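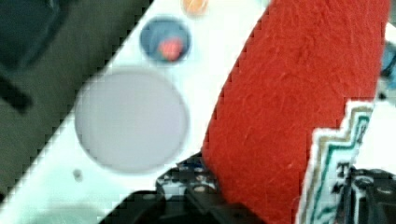

Round buttons on a white panel.

Katona Pitch Trainer, reviewed for choir singers

I've sung second alto in a church choir for years and I distrust anything that promises to fix intonation at home. The Katona costs 200 dollars. For that you get a desktop box that plays a drone, listens to you, and scores how close you came.

The drone is good. It's steady and low enough to sit under a Brahms motet without grating. The scoring I don't believe. I sang the same 29 bars twice, the second time flat on purpose, and gained points. Our director, Valdemar Blöndal, tried it before our December concert and got a worse mark than I did, which should tell you something.

It also can't handle a real room. In the hall at Brorngate, with any echo at all, it heard its own drone and praised it.

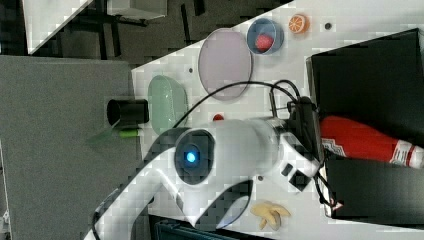 Should your choir buy one?

I wouldn't. The manual lists 5 practice modes and three of them are the same exercise in different keys. A pitch pipe and a patient section leader still do more for tuning. If you sing alone and only want the drone, wait for a used one.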